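3.2 What people keep in a very small fridge

I went into this part of the study thinking that size would explain nearly everything. Small fridge, less food, less waste, right? Our Herklow diaries say it's messier than that. We had 68 households who kept a second, tiny fridge somewhere outside the kitchen, and I read every single diary entry myself (all 400 of them, mostly in August, with a lot of iced coffee). Drinks came first by a mile, then fruit, then what I ended up coding as "leftovers with good intentions."

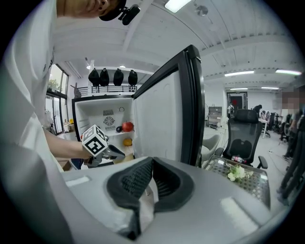

Figure 4. Leaning in over an open mini fridge.

The Prosser households were a bit of a surprise to me. They wrote down far more snacks than meals, and 11 of them told us they never put cooked food in the small fridge at all. One diary just said "that's what the big one is for," and I kind of love that!
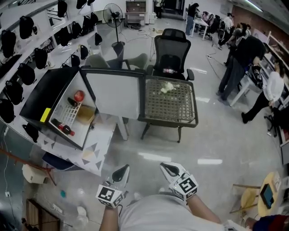
I should say something about shelves here, too. People grumbled about them constantly, more than about noise or power bills, and the grumbling was worst in Nivau, where tall bottles had to go in on their sides. I coded those complaints separately (see Section 4) so they wouldn't swamp the waste numbers, which are already pretty noisy for the smaller towns.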